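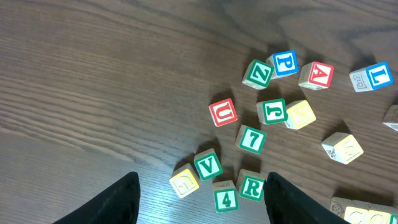
The Dovevmont Guest Book Box

We made the first Dovevmont for a couple who couldn't bear the thought of a lined book with everybody's name and not much else in it, and we've been happily making them ever since (through a very busy June, too!). Guests write their wishes on thick cotton cards and slip them through the slot in the lid, and you get to read the whole lot together over breakfast the next morning, still in your robes if you like.

Each box is lined in undyed linen and closes with a ribbon you can swap to match your flowers. Ysaline Barbier, our calligrapher, letters your names on the lid by hand in Trenlow, the loose and lovely script she draws for all of our stationery. Please check your spelling before you order, and send us every accent and hyphen, as she will letter exactly what you type.

What comes with it
Box with hinged lid, 11 inches wide and 7 inches deep
Cotton cards in ivory, sage or blush
2 fine-tip pens in black
A small tent sign for the table

Ordering
Hand lettering takes 12 working days, plus shipping. If your date is closer than that, write to Margus before you order and he'll tell you kindly whether we can squeeze you in. Extra cards can be added right up until the box ships. Lettered boxes can't be returned, but plain ones can.

From our couples
"We set ours beside the cake and my aunties wouldn't leave it alone. More than one of them filled both sides of the card and asked for another. We still haven't gotten through them without crying." Ánh Huỳnh

Pairs well with the Wusska table numbers and our ribbon sampler.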